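In Praise of the Laid Table
By Essam Mansour

I have been setting the breakfast table the night before for seven years now, and I have lost count of the people who find it a little sad. My friend Dennis Barasa eats his toast over the sink and calls that freedom. I love Dennis dearly, but I think he is missing the best part of the morning, and I would like to make my case.

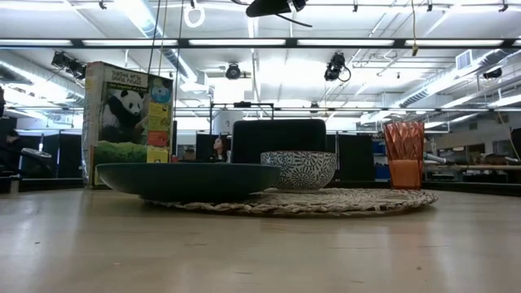 2 min read

A woven placemat does more for a plain bowl than any fancy china could. It marks off a little territory and tells you to sit down in it. I am fond of a box left standing on the table too, whatever my aunt used to say about decanting - with a panda on the front, you have company and something to look at before the news gets in.

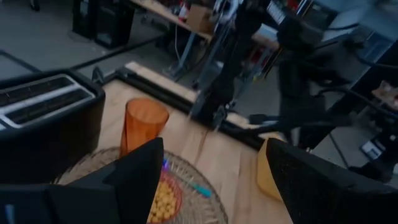
Breakfast deserves the same care we give to supper, and most of us hand it the scraps of our attention. I don't mean cooking. I mean putting out things you like the look of, even if they don't match. A red bowl filled with little round yellow pieces, and an orange tumbler just past it, will cheer up a gray October morning, and I keep the toaster on the table as well, within reach, so there is no getting up once you have settled.

Try it on a Friday, when you are tired and good habits come hardest. Give yourself 10 minutes in the chair, and let the phone ring.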